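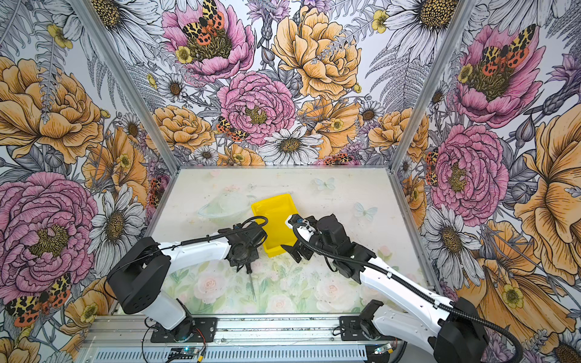
Week two, and we're on pattern and plain color, my favorite part of the whole course (I say that every week, I know). Last time we talked about walls on their own. Now I want you thinking about what happens when the walls are busy and something plain has to live in front of them. With dense floral paper on three sides and a pale printed tabletop, your eye wanders all over the place, and then there's that bright yellow tray and it goes straight there! One flat color, raised rim, turned at an angle so it doesn't line up with anything. Try covering it with your thumb and see where you look next.

A few things to get in your notes:

Scale. Two prints can sit together if one is quieter. Pale green flowers underneath, fuller pattern on the walls, fine. Swap them and I'd get a headache.

Amount. My old teacher Jadwiga Wilczyńska wanted 60 percent of a room in the main pattern. I go higher, but I like a lot of wallpaper.

Depth. A shallow tray looks a bit deeper in color on the inside than you'd expect. Paint that shift when you do your study, please, don't just fill it in with one yellow.

Homework: pick one plain object from your kitchen and try it against 8 different scraps of paper or fabric. Write a line on each. Roughly 100 words in total is plenty. Bring the scraps too, we'll pin them up.

Handout updated 19/09/2021

Search this site Enter keywords Go

We use cookies to improve your visit. Accept Manage settings

Recent handouts
Walls on their own
Mixing a warm yellow
Reading a repeat: the Fetmont sample book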